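**Week 4: collecting examples by hand**

Bring your grippers charged! We spend this session at the tables, and it's the part of the course I look forward to most.

Kevora learns from short recordings of people doing small jobs with a gripper in each hand. One run is one example. Hold both tips still for a second, do the task, then hold still again so Vuler can find the start and end.

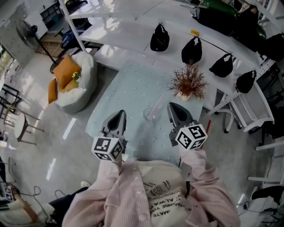
Change something between runs: where the objects sit, which hand goes first, how fast you move. Last year's set had 2,258 runs, and the best 400 taught the model more than all the near-copies together. Wonderful result, and a cheap one to repeat.

Keep your fumbles, too. A slip followed by a good recovery is gold. Tag it `recovery` in Rollel and move on. Aim for around 30 clean runs per pair.

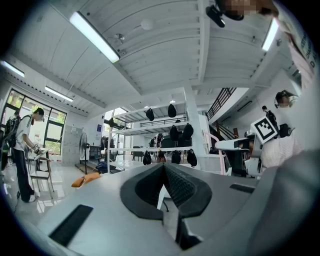
Heiskanen's note on last year's handout asked whether a slow run counts as a bad one. It doesn't, as long as the motion is smooth. Long pauses in the middle are what hurt, so trim those or redo the run.

Reading for next time: chapter 4, first half.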